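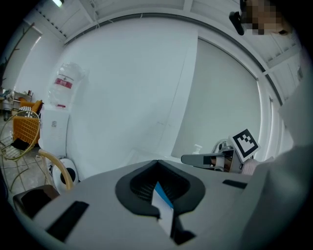

A bright white room with a curved curtain track and a pump bottle by the window.

Rikholm clinic says its new curtains will change everything. We'll see

Patients at the Rikholm day clinic are to get more privacy, according to Tirkau, the company that runs it. What they are getting, once the press notice has been boiled down, is curtain track.

The dark, curved rail is being put up in 35 treatment rooms under a contract with the fittings firm Bachmann. Tirkau calls the work "a complete rethink of the patient space". The walls stay white, as do the ceilings, and there is no word on the waiting area, which has drawn more complaints than any curtain.

The bill comes to 3,410 euros a room. Bachmann says a curved track lets the curtain follow the corner in one sweep and cuts the time needed to close off a bed by 20 per cent. Asked how that was measured, the firm pointed to its own trial, carried out in 2 rooms. It would not share the results.

Pump bottles are also part of the plan. Under a separate deal, Sevix will supply refills for every room, and Tirkau expects hand cleaning to "rise sharply" as a result. It gave no figure for how often staff clean their hands now, so it is hard to know what a sharp rise would look like.

A patients' group in the town welcomed the curtains but said it had asked for longer opening hours, and had been asking for years. Tirkau said opening hours were "under review". The same phrase appeared in its reply to the group last December.

The remaining rooms are due to be finished by spring.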